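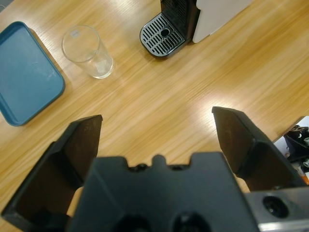
Wood tabletop with the blue tray at left.

Idska Break Room Water Log

Idska is a table of tap water hardness readings and descaling records kept for shared kitchens in the Brilau office buildings. It is maintained by Gopinath Iyengar. The current release holds 102 rows in one CSV file, encoded as UTF-8, with a header line.

Contents

readings.csv - one row per water test
sites.txt - short names of the kitchens and their floor numbers
CHANGES - edits between releases

Columns

site: short name, matches sites.txt
month: month of the test, spelled out (January)
time: local time, 24-hour clock
hardness: total hardness in mg/L as calcium carbonate
filter: yes, no or unknown
descaled: yes if a machine at the site was descaled since the previous row
note: free text, often blank

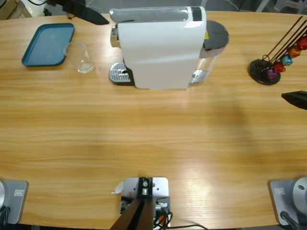
Tray, clear glass and white coffee machine on the long table.

Collection

Samples are taken from the cold tap after a 2 minute flush. Each sample is titrated with a drop-count kit and the result is entered by hand on a paper sheet, then typed into the file at the end of the month. The kit resolves steps of 5 mg/L, and values are stored as read, with no smoothing. Rows from the Bumwood annex were taken without the flush and carry the note "no flush". They read higher than the rest and should be left out of any comparison between sites.

Missing hardness values are left empty. Do not read them as zero. Earlier releases used -1 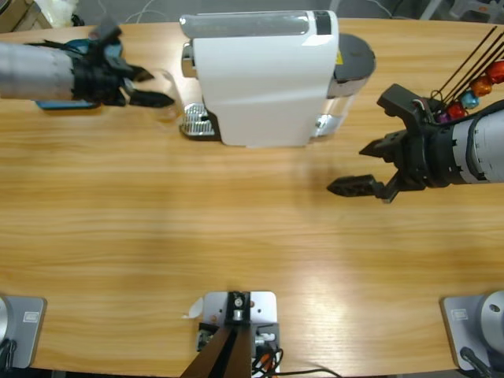 for the same purpose, and scripts written against those files need a one-line change. The filter column was added later, so older rows are marked unknown unless the site had a dated cartridge label.

Known problems

Two kitchens share the short name "north". Use the floor number to tell them apart.
Any value under 70 at an unfiltered site is suspect and has been flagged in the note.
Descaling dates are not recorded, only the yes or no.

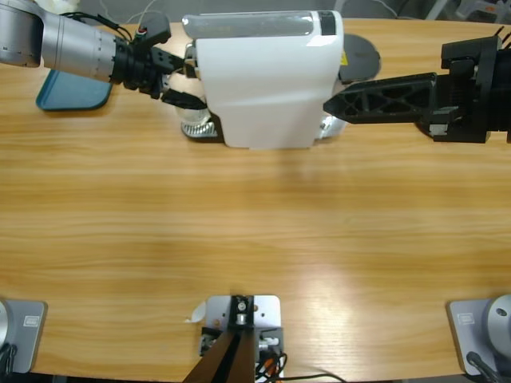
White appliance near the far edge of the table, teal-blue tray behind the left arm.

Use

The file may be copied and changed for any purpose. Please keep the name of the release with any table made from it. The file is not suitable for health or plumbing decisions - it measures hardness only. Corrections go to the maintainer with the site name, month and time of the row.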